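Section 4 - Fridge stocking task (drinks, small fridge)

Read section 3 first. Arms homed, e-stop within reach of the person running it. If you skipped the arm check go back and do it, we'll wait.

What the job is: bottles start on the table, bottles end up in the fridge. A ten year old does it between ads. For the Tenuren two-arm unit it is still one of the harder chores on the list, so keep your expectations where they belong. Hazel Park wanted a line in here saying the robot "stocks your fridge". Not yet. It stocks your fridge if you set the room up for it, stand beside it, and don't mind waiting.

4.1 Setting up the room

1. Table beside the fridge, corner of the table close to the fridge side. Rounded corner is best, arms catch on square ones.

2. Clear the table. Phones, keys, mugs, all of it. Smudges and scuffs are fine, don't bother scrubbing.

3. Floor clear of mats and cords. Check under the table as well, the base will find a cord before you do.

4. Put the bottles out standing up, caps on tight, near the fridge end of the table. Leave a gap between them wide enough for the open fingers. Two to start with. Different shapes if you have them, a tall one and a short one tells you more than two the same.

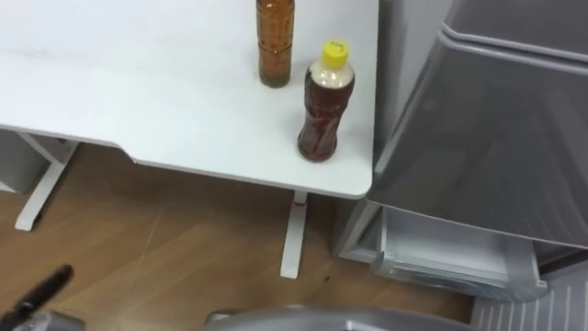

5. Set the fridge to face the robot at an angle, never square on. Square on and the wrist runs out of travel before the bottle gets over the drawer lip. Leandro Pereyra worked this out the slow way at the Largate site so please don't repeat it.

6. Open whatever needs opening BY HAND. Door handling is a separate task (section 6) and should not be run in the same session until you've passed both on their own.

NOTE - recessed handles. Section 6 covers bar handles only. Recessed ones are still a no, fingers slip off the edge.

CAUTION: plastic bottles only. No glass, no cans, no open cups. Anything fizzy gets a rest of 30 minutes if it has been dropped, then it goes in the bin pile and not back on the table.

4.2 Teaching the pick

1. Wake the unit, choose FRIDGE from the chore list. Wait for the tone.

2. Drive the head down until the table corner and the lower part of the fridge are both in view. You don't need the top of a tall bottle in view. You do need its base.

3. Start with the shorter bottle. Come in from the side, fingers around the middle. Not the cap. The cap grip looks neat and then the bottle swings.

4. Close slowly to grip level 40. Soft bottles with a wavy or shaped body will give a little under the fingers, fine. If the side buckles, open up and start over at a lower level.

5. Lift straight up first. Then across. People cut the corner here and clip the table edge, every time.

6. Bring it across to the fridge side with the free arm parked low and out of the way. If the free arm is up you lose your veiw of the drawer.

7. A tilt on the way in is allowed and sometimes needed, the drawer is low and there isn't much room over it. Keep the neck toward the drawer. Full bottles tilt further than you expect so hold back a bit.

8. Lower, wait for the contact beep, open fingers, back out the way you came. Do not swing sideways. Drawer walls are thin.
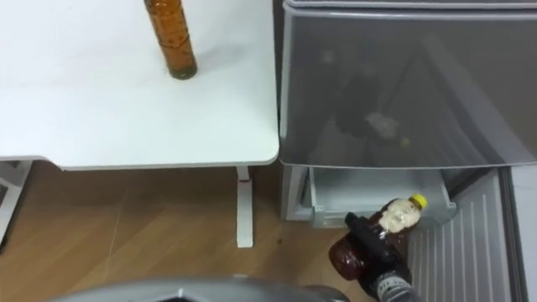

9. Repeat with the tall bottle. Same steps, but go lower on the body. If the drawer is too shallow for it to stand, lay it down or leave it out, and log which.

10. Save the run. Name, chore, bottle shape. Runs with no name get deleted, Conceição Cunha does the clearing out and she is not sentimental about it.

4.3 Letting it run on its own

Minimum 40 saved runs before you try. Under that it will reach for reflections. Shiny doors and smoky plastic flaps are the usual trouble - the unit sees a bottle in the flap and goes for it. Turn the room lights down a notch or move the fridge a hand's width, whichever is quicker.

Stay next to it. Press e-stop if:

- the fingers close on a flap, shelf or door edge
- it holds a bottle over the floor and stops
- both arms move toward the fridge at once
- you just don't like the look of it. Good enough reason.

After a stop, take the bottle out of the fingers by hand, support the base, then press RELEASE. Other way round and you're mopping.

4.4 So is it ready for the kitchen

Asked a lot, so here. Shop floor yes, with conditions. At Nogueira it puts away one kind of bottle into one kind of rack and gets on with it. In a house, no. Every fridge is different, drawers stick, somebody moves the milk. Out of 100 unattended tries in our own lunch room we would not sign off on the result, and Shigeru Hirose, who set the test, agrees. Use it for training runs and demos. Don't leave it home alone with teh groceries.

4.5 Error codes for this chore

F1 - no bottle found. Usually too close to the back of the table. Move it foward.
F2 - grip lost. Check finger pads for damp, dry with a cloth, retry.
F3 - drawer not open far enough. Open by hand.
F4 - arm conflict. Home both arms, start again from 4.2 step 1.
2396 - not an F code but you'll see it. Storage full. Clear old runs or call Lurdes Mendes.

Section 5 (wiping tables) follows on the next page.

Bravance support desk - contact your site lead first | © Bravance, all rights reserved | Back to top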